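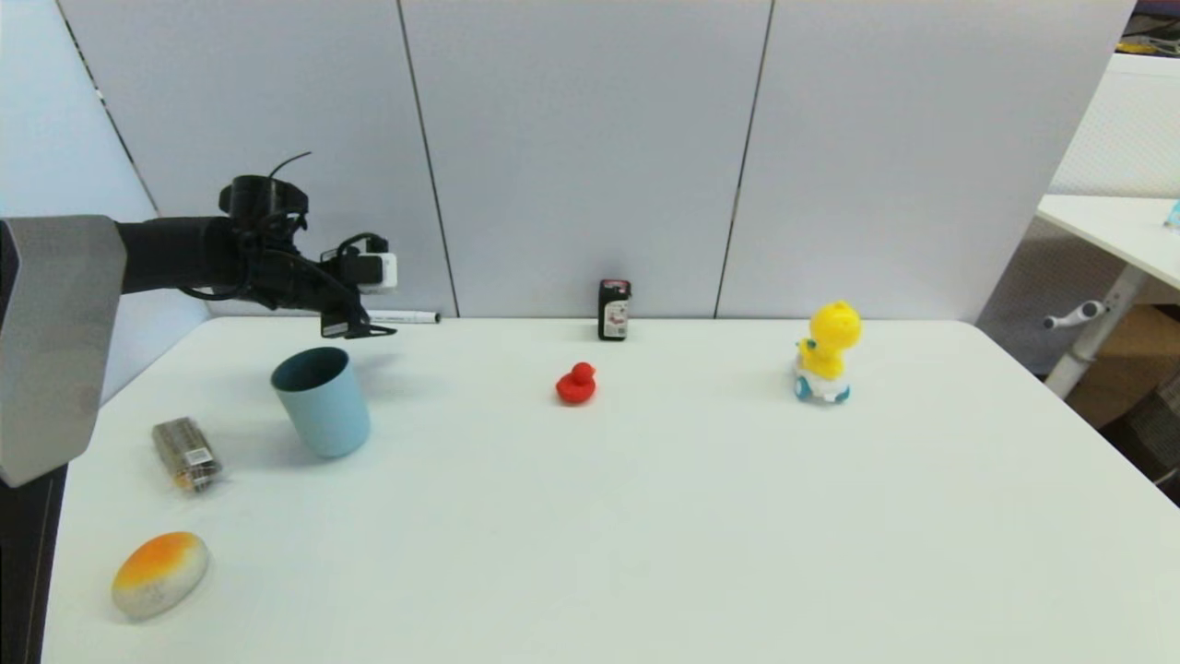 *A light blue plastic cup and a white marker with a black cap on a white tabletop.*

Vatham's second phone goes on sale at the end of September, and the part of it worth reading about is the battery. The Puveck keeps last year's 6.1-inch panel, the same main camera sensor and very nearly the same shell. Inside, the single cell has been replaced by two thinner ones, stacked and wired in series, with a combined capacity the company puts 691 mAh above the old pack.

Two cells in series double the pack voltage, so a given charging power needs half the current. Less current means less heat in the cable, the connector and the traces on the board. The cost is a second protection circuit and a converter that steps the voltage back down for the rest of the phone. Vatham buys that converter from Polat, a small power chip firm whose parts have mostly gone into handheld scanners until now.

Jalen Greenberg, who led the hardware work, says the first boards lost too much in the conversion. "We had a phone that charged quickly and then wasted what it had taken in," he says. "Standby was the worst of it, with the converter running all night to feed almost nothing." The production version shuts down part of the converter at low load. Greenberg would not give an efficiency figure for either one.

Charging speed tapers hard above 80 percent, as it does on most phones. Vatham rates the cells for 800 full cycles before they fall below four-fifths of their original capacity. A setting in the battery menu stops the charge early, and it is off by default – an odd choice for a company that talks this much about wear.

The software is less settled. Somavau, the Android build that Vatham maintains itself, now lists charge cycles, cell temperature and the voltage of each cell on one page. The numbers are useful, but the page refreshes only when it is reopened, and on our review unit the two cell temperatures were swapped. Vatham confirmed the fault and says a fix is due with the first update. Security patches are promised for 3 years, which is short at this price.

That price is $841 with the larger storage option, charger not included. The phone will accept a standard USB-C charger, though the top speed is reserved for Vatham's own adapter. With an ordinary laptop charger ours filled more slowly and stayed noticeably cooler, and that is how we kept charging it for the rest of the test.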